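Forsyth referee coach: 'Write the report before you have your shower'

Last updated: 6 March 2022

The man who looks after referees for the Vostetlow district soccer league has asked not to be named, as he still takes charge of games himself and would like to keep things quiet on the touchline. He has worked 700 matches, most of them in Forsyth and Cavier, and has been coaching younger officials for the past 6 seasons.

We met to talk about dissent, which the league wants dealt with more firmly when the new season opens in August.

"The rule hasn't changed," he said. "What's changed is that we're asking people to use it. A player who runs 20 metres to shout at you gets a yellow. If he keeps going, he gets another one and he's off."

He said newer referees tend to let the first complaint go and then find the second one harder to deal with. By half-time both benches are at it. He tells them to pick the captain, have one quiet word, and leave it there.
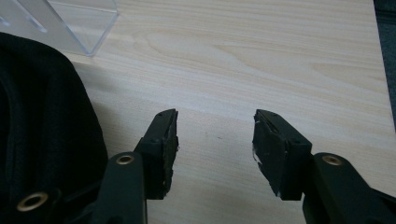

Match reports take up more of his week than the games do. Under league rules a send-off report has to be in by noon the next day, and the disciplinary panel goes by what is written in it. He likes them done at a clean table with the phone in another room. "Write it before you have your shower if you can," he said. "Put down the words the player used. All of them. Don't write 'abusive language' and expect the panel to guess."

He had one returned to him early on. The report gave the wrong minute for a second caution in a game between Vendar and Cavier, and the player's suspension was thrown out. "That was my fault. I'd written it from memory two days later."

Fines for late reports are $100 and he thinks that is fair. Clubs have complained about the paperwork too — they now have 5 days to reply in writing if they want to dispute a red card.

Asked if he would like to see video used at district level, he said no. Most grounds have one place to stand a camera and it is usually behind the dugout.

The league lost a number of officials over the past two seasons and is running a free course before the opening round. He will take the practical part himself, on the back pitch at Forsyth. "Bring a whistle and a pen that works in the rain," he said.

Comments (3)

leftback_72: Good read. The captain thing works if the captain isn't the one doing the yelling.

Cavier supporter: I was at that Vendar game and it was a red all day, wrong minute or not.

Soccer mum: Is there a minimum age for the course? My daughter is keen.

We use cookies to improve your experience on this site. By continuing to browse you agree to our cookie policy.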